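Shape Sorter Boards: Frequently Asked Questions
Arnden Toy Lending, Parkport

Last changed: 8 May 2018

We receive many questions about the green sorter boards, so I collected the answers on one page. If your question is missing, please write to Shazia Rana at the desk.

What age is the board for?
We lend it to families with children from 2 years. Younger children like to hold the blocks, but the holes are still too difficult for them, and an adult should sit near.

Are all the holes different?
Not completely. Some are easy to know at once, like the star and the hexagon. Others are similar and differ only in size, and this is where children must look carefully. The round holes are the best example. A child often tries a round piece in each of them before it goes in.
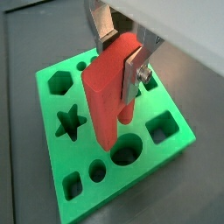 Green board with star, hexagon and round holes, and a red block above it.

Which shape should we begin with?
Begin with the large round hole. A round piece has no wrong side, so the child does not need to turn it. After this take the square, then the hexagon. The star and the arch can wait some weeks.

Where is the best place to put the board?
On a flat surface of one quiet color. My colleague Craig Ogilvie likes a wide tray with raised sides, so the pieces which fall stay near the child. A patterned carpet makes the holes harder to see.

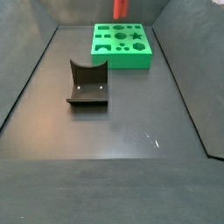

The board standing toward the back, on a dark gray floor with sloped sides.

Should I give all the blocks together?
For the first days, please do not. Give one or two, and keep the others in the bag. When there are too many pieces the child starts to throw them.

My child pushes a block in the wrong hole. Should I correct?
Wait a little. You can turn the board so another side is near the child, and often this is enough help. 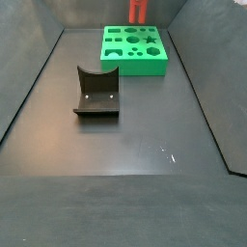 If the child becomes angry, put the board away and bring it again the next day. We lend for 50 days, so there is no hurry.

How do I clean it?
Wipe with a soft cloth and a little soap. Please do not put it in the dishwasher. For crumbs in the small holes, a dry toothbrush works well.

We lost one block. Must we pay for the whole set?
No. Tell us the shape and the set number from the bag (for example 2710), and we look for a spare one.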